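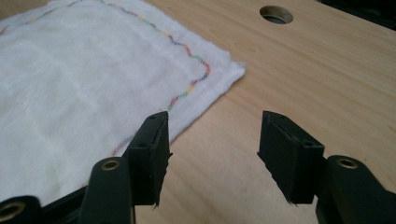
Fig. 3. White towel with multicolored border stitching, laid on the work table.

Household Textiles, Unit 3: Towels and Edge Stitching

Read the Hoxha chapter before Sunday. Bring one towel of your own, washed and dried, no fabric softener.

Colored stitching near an edge is mostly decorative, but it affects how the towel folds. Thread and pile shrink at different rates. If the thread pulls in, the border ripples and the corner will not lie flat. Smooth the cloth with your palm before you judge it.

Terms for this unit
Pile: the raised loops on the face of terry cloth.
Hem: the turned and sewn edge.
Zigzag: a stitch that moves side to side and gives a little when stretched. 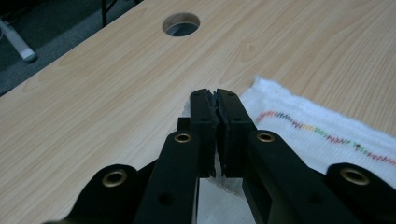

Course Reader, p. 186

The colors change along the length of the zigzag, from red and pink through orange and yellow to green and teal. Follow the line with a finger and note any skipped or loose stitches.

Exercise
1. Lay the towel flat, clear of the round hole in the table.
2. Measure the border, then pull it gently and measure again.
3. Fold in half with the stitching outside. Check the corners.

Write up both measurements on the Drolo sheet. Maximum score 100.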